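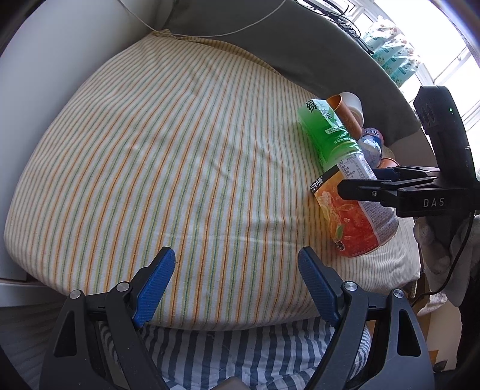

Sep 13, 2020

Clistdale open house: what the money would buy

I drove out to Clistdale for the open house with a purchase request already half written. We run a small service that tidies and restocks short-stay apartments, and the owners want to know whether next year's budget should have a line in it for pick-and-place equipment. I have been to enough of these afternoons to bring my own coffee and a list of questions.

The building is a former furniture showroom, and they have kept some of the furniture. The front half is set up as rooms with sofas, shelves, curtains and real windows, and the back half is benches and storage. Visitors got a badge, a folded price sheet and a seat for the opening talk, which ran 20 minutes and had a slide with an arrow going up. I asked what the arrow was measuring. "Adoption," said the presenter, and went on to the next slide.

After that we were let loose in the rooms, where the useful part of the day was. The first thing on offer was a pair of hand-held grippers, the kind a person carries around to record how a job is done so that a machine might learn it later. The sofa setup was the one I spent the most time at. Drinks lying on their sides on a big striped cushion, a green tea bottle with an orange juice carton overlapping it, one gripper with its jaws wide open and the other with a finger pad on the bottle. I liked that they had picked a cushion. Our mess is on soft furniture too, and every brochure I own shows a steel table.

I liked the cables less. There was a tangle of dark ones along the top of the sofa and another running down from the gripper on the right. On a sales call this is where somebody tells you the shipping version will be tidier. Maybe so. I would want it in writing, with a cable length, before I send people into somebody's rented living room with it.

Now to the sheet. The starter package from Skanier, who share the building and do the selling, is two grippers, a case, chargers and a year of software. The sheet lists a figure for the hardware and then, in smaller type, "plus onboarding." I asked three different people what onboarding costs and got "it depends," "we'd scope that" and a business card. I have put it down as a blank in our spreadsheet, and a blank is where budgets go wrong.

The other number they like is demonstrations. The pitch is that 1,000 recorded demonstrations of one task gets you to the point where a robot arm is worth trying. Their own log for the bottle task stood at 934 when I asked to see it. So the task they have chosen to show off, in a room they control, was still short of their own target. They were open about this, to be fair, and the person running the log let me scroll back through it. But nobody's price sheet has a row for the wages of whoever picks up bottles that many times. Ours will. I worked it out on the back of the badge and the labor came out higher than the grippers did.

Then there is the arm itself, which is a separate purchase from a separate firm. Clistdale suggests the Bae, and they had one at a bench in the back, moving empty cups from one tray to another. It did that well. I asked to see it work on the sofa and was told it was bolted down for the day. I asked whether it could be put on a cart. It can, the cart is extra, and the cart does not fit through a 30-inch door, a thing I found out by asking for the drawing. Half of our apartments have bathroom doors narrower than that.

Plokex had a table by the exit with replacement parts, and I would send anybody planning a budget there first. They sell finger pads in sets and they will tell you straight out that pads wear and that you should buy more than you think. They did not have a slide. What they had was a parts list with a price next to every line, down to the pivot screws. I took two copies.

Some notes for anyone going to the next one, which is planned for October:

Ask for the log, for the exact task you care about. They will show it if you ask.

Bring something of your own to try. A man ahead of me had a bag of travel-size shampoo bottles and learned more in five minutes than I did from the talk.

Get the lease terms on paper. The lease is 3 years, and the sheet is silent on what happens if you hand the kit back early. I was told it was "flexible." The contract I was emailed the same evening uses a different word.

Parking is behind the building and the sign for it faces the wrong way.

Where this leaves our request: I have taken the arm out altogether. I have left in a small amount for renting one pair of grippers for a trial, on one task, in one apartment, with our own people paid for the hours. If Skanier will not rent for less than a year then that comes out as well, and the money goes to a second van, which we need anyway and which I already know how to price.

I came away thinking better of the place than I expected to – the rooms are a sensible idea and the staff on the floor answered what they could. The paperwork is a long way behind them. I have sent Clistdale four questions by email, on cable length, onboarding, early return and whether the recordings belong to us or to them. The last one matters more than the other three, as the recordings would be made in other people's homes, and I could not find a word about it anywhere on the sheet. I will post the answers under this report when they come in.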